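We use cookies to keep Pivcombe Home Help running. By continuing to browse you accept our cookie policy. Accept / Manage settings

Bubble wrap went in the washer with a load of dark clothes, how do I check the drum?

Posted by Elie Mahasneh
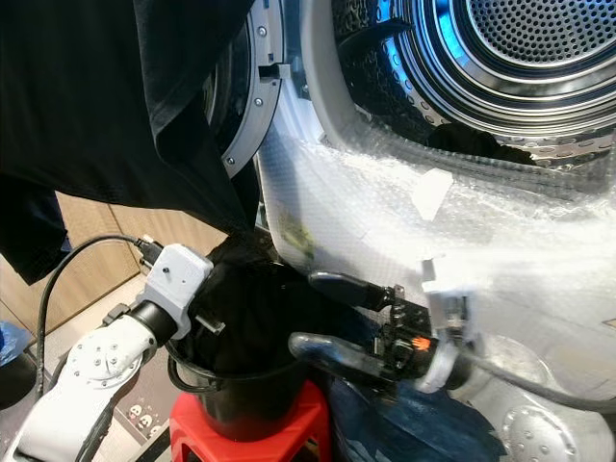 I moved to Skuvville last month and most of my black clothes came packed in boxes with bubble wrap folded around them. I emptied a box straight into the front loader and ran a 52 minute cycle on warm. When the clothes came out there was a sheet of bubble wrap with them. Most of the bubbles are still full but one corner is torn and I can't find the missing piece. It's smaller than my hand.

The machine drained and spun like normal. The clothes seem fine except for a bit of gummy stuff on one sleeve, which I think came from a shipping label. Do I need to take anything apart before I wash again? Also, what gets the glue off black cotton?

3 shares · 2 comments

Zaid Hourani

You probably don't have to take it apart. Do these first.

Unplug the machine and let the drum cool. Pull back the folds of the rubber door seal all the way around and feel inside with your fingers, especially at the bottom. Thin plastic likes to sit down there. Then turn the drum slowly by hand and look at the holes with a flashlight. If you see an edge of plastic poking through, pull it out with tweezers and go slow so it doesn't rip.

After that open the drain pump filter. On most front loaders it's behind a small door at the bottom of the front. Put down a towel and a shallow pan, drain the little hose if you have one, and unscrew the cap. Check your manual for your model. I got a piece of packing plastic out of mine that way after a move, along with a sock and a guitar pick.

If you find nothing in either place, run a rinse and spin with nothing in it and listen. If it hums and doesn't drain, or you hear flapping, stop and get somebody to look at the pump. I paid $238 for a pump at Srour Appliance in December, labor included, so it's worth the ten minutes to check.

For the glue, keep that shirt out of the dryer. Rub in a little dish soap and cooking oil, leave it for 15 minutes, scrape with a spoon, then put more dish soap on and wash it warm. Try it on the inside hem first.

Elie Mahasneh

Thanks. The piece was in the seal, at the bottom, folded over twice. Filter only had lint and a penny. I ran the rinse and it drained okay. Going to try the oil on the sleeve tonight.

kuvport_dad

shake your clothes out before you load them. Goo remover works too but it smells

Was this page helpful? 1,184 views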